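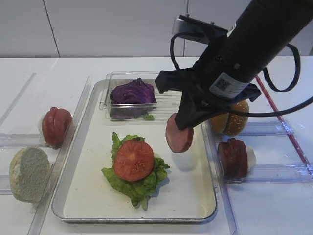

Setting a table for a robot arm: house rules that have stood up to use

Flikura Kitchen and Workshop Notes
Usha Sastry, 2023-12-21

I get more letters about this than about descaling kettles now, so I have finally sat down with a pot of tea and written our rules out properly. They are for anyone with an arm and a gripper working at a table on small kitchen jobs: stacking a burger, laying out lettuce and tomato, moving a slice from a holder to a tray and so on. They are household rules and they don't replace the booklet that came with your machine. If the booklet says something stricter, do what the booklet says and don't write to me about it (well, do, I like letters).

Start with the table

Clear it completely and wipe it down before anything goes back on. I know that sounds like your mother talking, but crumbs and odd screws have a way of ending up under a tray, and a tray that rocks will spoil an afternoon. Plain white suits us very well for a tabletop, as anything dropped on it shows up at once. If yours is a patterned oilcloth, turn it over or take it off.

Put the tray in first and build everything else out from it. A tray with a raised rim is a good choice, though you must remember that the gripper has to clear that rim every single time, coming and going. Lift, then travel, then lower. We say it out loud when we are teaching someone new, and I still mutter it to myself when I'm setting up a fresh routine.

Do check your reach before you fix anything down. Ours is comfortable to 495 millimetres from the base and gets rather wobbly after that, so we drew a pencil arc and nothing is allowed outside it. Measure your own, please, and don't borrow my number.

A place for every piece

Clear divided holders are lovely for this work. You can see into them from any side, and the pieces stay standing up where the fingers can get at them. Give each sort of thing its own compartment and keep to it. Sharada Kotian, who shares the bench with me on our Nina project, likes the bread on the outside and the fillings nearer the arm. I would have done it the other way about, but we tossed a coin for it back in August and I have grown used to her way.

Slices do best standing on edge. A slice lying flat is a misery to pick up, whereas one standing upright can be pinched near the top and carried hanging down. Leave a finger's width of air on both sides of whatever is to be gripped. Soft things need a light grip, and you should find out how light by starting with far too little and working up. Lettuce goes on the tray before tomato, and you want the leaf opened out so there is something to aim for.

Fixing things down

Loose holders creep. It is only a hair's breadth each time, but after an evening of it your bun is nowhere near where the arm thinks it is. Join your holders together with strips of clear plastic, so that they keep their distances from one another, and tape the joints. Clear tape is perfectly respectable. Wrap it right the way round, press it down with the back of a spoon, and put a second piece over any joint that gets knocked.

Look your tape over before every session, especially the wider joints that take the most leaning-on.

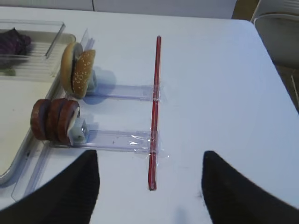
Run a fingertip along each one with the arm switched off, and if an edge lifts, peel the whole piece away and start again. A patch on top of a lifting patch will hold for a day and then let go in the middle of something. Clear tape and clear plastic both throw back the light, too, so if your camera seems to lose its way at a certain hour, draw the curtain or move the lamp before you go blaming the machine. I once spent an entire evening on settings when all it wanted was the blind pulled down!

Cables

Whatever cables run along the arm need enough slack for the furthest stretch and no more than that. Move the arm slowly through its whole range and watch the loops - never mind the gripper, just the loops. They mustn't brush the holders or dip into the tray. If one catches, alter its path at the top of the arm and try again. I prefer a soft reusable tie to a hard plastic one, which can bite into the covering if some enthusiastic person pulls it tight.

People come first

Sleeves rolled, long hair tied back, lanyards and scarves off. Chairs are pushed back from the table before the arm is woken up, and you stand where you can reach the stop button without leaning over the work. We allow 2 people near the table and one of them does nothing but watch. It feels a waste of a pair of hands until the first time you are glad of it.

No hands over the tray while the arm is live. If a slice falls, let it lie, stop the arm, wait until it is quite still, and only then go in. Zirkard's newsletter used to recommend a pair of long tongs for this and I disagree with it strongly. Tongs make you feel clever and you end up just as close.

Cleaning, and what may be eaten

Decide once whether your table is for food or for practice and label it. Anything used on a practice table stays out of the kitchen cupboards, and nothing from it gets eaten, however tempting. If you are working with real food, you need fingers and holders whose maker says they may touch it, and tape joints have no business anywhere near it, as they hold on to dirt no matter how you scrub.

Wipe the gripper fingers at the end with a barely damp cloth, power off, and dry them. Keep water away from the joints and the mounting.

The notebook

Keep one. We write down where each holder sits, how wide the fingers open, which tape was replaced and who was watching. Nearly 34 pages of ours are about tomato alone. After any change, however small, we make 6 slow runs at the lowest speed before going back to normal, and if one of them goes wrong we start the counting again.

Fukska readers have asked for a copy of our set-up sheet. It is being typed up, and Sharada has promised to check my measurements first.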